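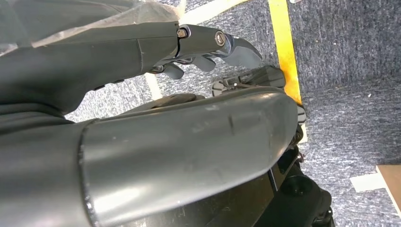
Figure 3. Floor covering, blue-gray speckled carpet.

9 min read

3.2 Floor covering and visible soiling

The floor was left out of our first round of room surveys. A mistake. Lighting, wall color and desk height all went on the sheet and the carpet got one line, "gray or similar," which is useless when the question is how dirty people think a room is. So for the second round, started in May, the floor got its own sheet.

Color first. Blue-gray with a speckle (Figure 3) is the type we care about most in this section. Plain dark carpet and plain light carpet are covered in 3.1. Our working guess was that a speckled ground hides small debris better than a plain one, and that people therefore rate the room as cleaner than the vacuum bag says it is. Cleaning staff at Limenau told us as much before we had any data at all.

Method, briefly. A 305 mm square was marked with low-tack tape, away from doors. Raters stood, did not kneel, and gave the square a score on the Prader sheet, one to seven. Then the square was vacuumed with a fresh filter and the filter weighed. Kneeling was allowed in the pilot and it wrecked the scores, everyone is harsher with their nose near the pile. Filters were dried overnight before weighing; two came back with the labels rubbed off and were dropped.

We collected 300 ratings. Of these 254 were usable. The rest had no light reading attached, or the rater had skipped the second page, or in one batch the sheets were photocopied so faintly that the sevens and ones could not be told apart. We did not try to guess.

Light matters more than we planned for. Under low side light the pile throws its own small shadows and the speckle gets harder to seperate from grit. Overhead light flattens it. The Parsons correction was applied to all scores taken under side light, see the appendix for the constants. Without the correction the effect of speckle is larger, so our numbers are if anything on the cautious side.

Distance also. From standing height the flecks tend to blend and a rater reports "blue" or "gray" depending on the walls. We now ask for the carpet color before the soiling score. Order of questions was not randomized, should have been. 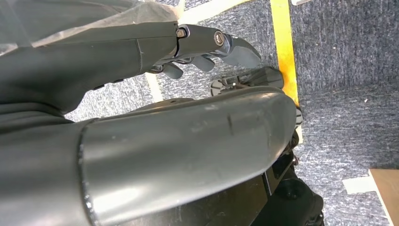
Colin Cropper, reading the draft, objected that color was doing too much of the work here and that pile height should come first: a short dense pile keeps grit on top where it shows, a longer one swallows it, whatever the pattern. He would also have weighed the filters twice. Fair on both counts. Pile height was recorded only for the Tesetti rooms, and those are to few to split by color, so it goes in as a covariate in 3.3 and no further.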